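Plarnell Tablet Loan Program: Progress Report to the Dorkthorpe Fund
Reporting period ending Wed 15 July

1. Status of the rollout

The Program has now placed 328 tablets with borrowers across the Praldale and Li library branches, against a funded total of 463. A further 119 units have been received, configured and asset-tagged, and are held at the Praldale branch pending enrolment of the second intake. The remaining units are on back order with the supplier, who has confirmed in writing that the agreed unit price will be honoured.

Enrolment slowed in May while the device management licence was transferred to the Program's own account. Lending resumed once the transfer was complete, and no borrower was required to return a device during that time.

2. Performance of the devices

The ten-inch model selected under the original proposal has performed satisfactorily. Battery life meets the requirement for a full day of coursework, and the screen is legible at the larger text sizes requested by older borrowers. The principal complaint concerns the on-screen keyboard, which lags when a video call is open. The manufacturer's latest software update has been applied to all units held in store, and loaned units will be updated at renewal.

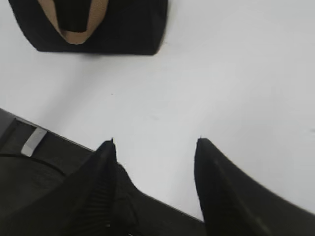

Toon De Bruijn wrote that the update had cured the lag on his tablet but had also reset his display settings, and asked that borrowers be warned before the next one is installed. The Program has accepted this request. A notice will be emailed to borrowers prior to any future update.

3. Repairs and losses

To date 39 tablets have been returned for repair, chiefly with cracked screens or worn charging ports. Seven could not be economically repaired and have been written off against the contingency line.

4. Next period

The Program seeks the Fund's approval to redirect the unspent training allocation to the purchase of protective cases and detachable keyboards. A revised budget is attached as Schedule B.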